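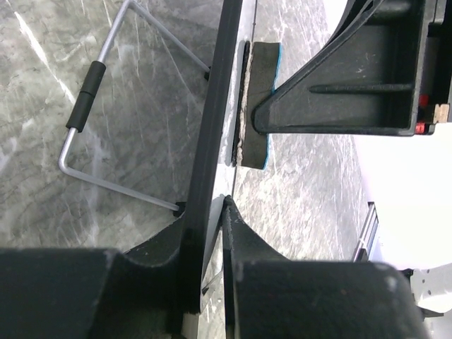 Visit report: Drorgate body and paint plant

Last updated: March

Wener runs its collision repair work for the region out of one building in Drorgate. The shop opens its doors to the trade once a year, and the tour takes in everything except the parts store. Visitors sign in at the estimating desk and are given safety glasses and a visitor tag.

Intake comes first. Every vehicle is washed, scanned for fault codes and photographed before a panel comes off. The scan is repeated after reassembly, and both printouts stay with the job folder. Teardown follows in the next bay. The shop writes its final estimate only after teardown, and insurers in the area now accept this without a second inspection in most cases.

The frame area has 4 benches. Three are standard drive-on racks. The fourth is a Gulyás bench with fixed jigs, used for aluminum structures and kept behind a curtain to keep steel dust out. Measuring is done before the pull, during it and after it. The technician on duty showed a rail being brought back in short pulls – slower than one long pull, but with less springback to correct. 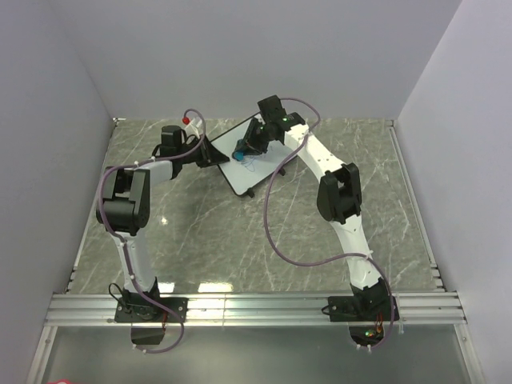
PAINT DEPARTMENT

Wener switched to the Pedow waterborne line two years ago. Mixing is done by weight in a closed room next to the booths. The shop sprays a test card for each color and holds it against the car under two light sources. The card library now has 1,000 entries, filed by paint code and then by variant.

There are two downdraft booths. Filters are changed on a 14-day cycle regardless of the pressure reading. Bake time was not given. The second booth was down for a burner service, so the demonstration was limited to one bumper cover, primed and sealed.

Final inspection uses a 5-page checklist covering gaps, paint thickness, lamp aim and driver-assist calibration. Calibration is done in house on a level floor at the rear of the building. Wheel alignment is still sent out.

The tour ended at the estimating desk at 3 p.m. Parking is on the north side; the front lot is reserved for tow trucks.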